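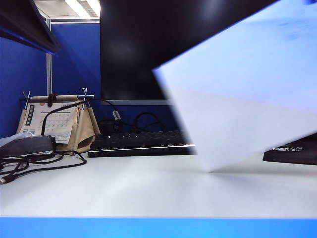

I caught Latrice Calloway on a Monday, between a budget hearing and her kid's piano lesson, so we talked fast. She sits on the Condcombe city council and wrote the new scooter rental rules, the ones that have my inbox on fire.

"People think I hate scooters," she told me, laughing. "I rode one to work all spring! I just want them off the wheelchair ramps."

Her ordinance gives rental companies 36 hours to move a badly parked scooter before the city hauls it away and bills them. Zurkel, the bigger of the two companies in town, wanted 48. I asked why she wouldn't budge (it's only half a day, right?).

"Because they asked for 48 after telling us in January they could do it in 24," she said. "I have that email."

Zurkel has hinted it may pull out and keep only its Clumemton fleet. Calloway doesn't sound too worried. Fines run up to $9 a day per scooter, and she figures the company can live with that.

I also called Uchenna Aliyu, who rents out bikes downtown and was against the whole thing at first. "I still think the permit fee's too high," he said. "But I was picking those things up off my doorstep every morning, so, you know."

The council votes again on the permit fee next month. Calloway says she has 5 votes, and then she had to run, piano was starting.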